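Nillwood Packing Words

A small word list of packing and wrapping terms, collected from people who send parcels for their work. Version 2.

What it contains

The list has 3801 entries. Each entry is one word or short phrase that somebody used for a material, a way of closing a parcel, or a kind of damage. The entries were collected in 14 shops and two post counters in Nillwood and Pristden. Most of them are in English, but many come from other languages that the staff speak between themselves, and we kept those in the spelling that the speaker preferred.

We started the list because Chun-hung Yau was translating a packing guide for the Leung shop and could not find agreement on simple things. One person said "pillow", the next said "air bag", and a third person said "puff" for the same item. The dictionaries did not help him very much. So he wrote down what people said, and after some months the paper notebook was full.

Files

entries.csv is the main table.
speakers.csv has one row for each speaker, without names.
notes.txt has the longer remarks which did not fit in the table.
old_spellings.csv is kept from version 1 and is not corrected any more.

Columns in entries.csv

term: the word as it was said or written.
language: our best judgment. When a term is mixed, we write both languages with a plus sign.
group: one of 9 groups, for example "filling", "closing", "label", "damage". The group "other" is too big and we know it.
place: the code of the shop.
speaker: a number that matches speakers.csv.
heard_or_written: H or W.
sure: yes or no. "No" means that the collector did not hear it well, or two collectors wrote different things.

Please be careful with the column "language". Some speakers told us that a word is from their village, and some said that it is only from their family. We did not try to check this. Tzu-hsuan Shih went through the Mandarin and Taiwanese terms, and Hok-lam Yu did the same for the Cantonese terms. The Irish terms are few (29) and were read by Daithí Mac an tSaoi, who asked us to keep two spellings for most of them.

How it was collected

The collector stood at the packing table with permission and wrote down terms during normal work. We did not record sound. At the end of the visit the speaker could look at the page and cross out anything. Crossed out terms are not in the files.

In Pristden the visits were shorter, so the terms for damage are weak there. If you compare the two towns, do not compare the group "damage".

Known problems

The same term with and without a hyphen is counted two times. Plurals are sometimes joined with the singular and sometimes not; this depends on which one of us typed the page. Brand names which people use as normal words are kept, in small letters. The word "wrap" appears in four groups, and this is correct, but it makes bad results if you search only by term.

Terms for soft plastic

This part gets the most letters. For a puffy plastic bundle, speakers choose by the shape, by the sound or by what is inside, and the three habits do not mix well. The older staff often use a word for bedding. The younger staff more often use a word for food, such as "dumpling" or "bun".

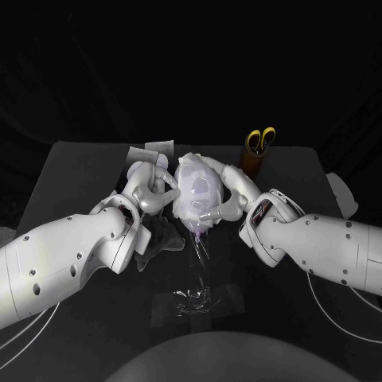 Pristden, 3/2/24

Changes in this version. The group "string" was joined with "closing". Po-yen Huang corrected the tone marks, and the column "sure" is now filled for all rows. The shop code C4 was used for two places by mistake; the Cillitz counter is now C7. If you have your own scripts from version 1, you have to change this code in them also.

Use

You may use the list for teaching, for translation and for research. Please do not print it as a dictionary, it has no definitions and readers will be disappointed. If you quote single terms, give the place code together with the term. We prefer "Nillwood Packing Words, version 2" as the name in references.

Corrections can be written on paper and left at the Leung shop, in the box next to the scale. Write the term, the place code and what is wrong. We read the box every September and answer by mail when there is an address.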